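About Bikavine

Bikavine makes a hand-worn gripper kit for teaching robots to handle everyday objects. Kęstutis Juška and Chie Kudo started the firm in Ustgate, and we have shipped 87 kits so far.
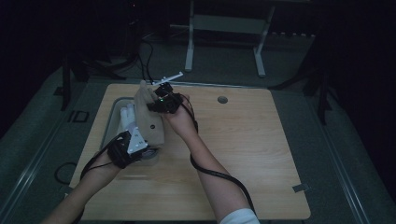

How long does the kit take to learn?
Most people are comfortable after 50 minutes, and we go through it with them by video call.

Each kit is checked by hand before it leaves us - Obaidul Amarasinghe signs every one. Repairs are done in Ustgate too.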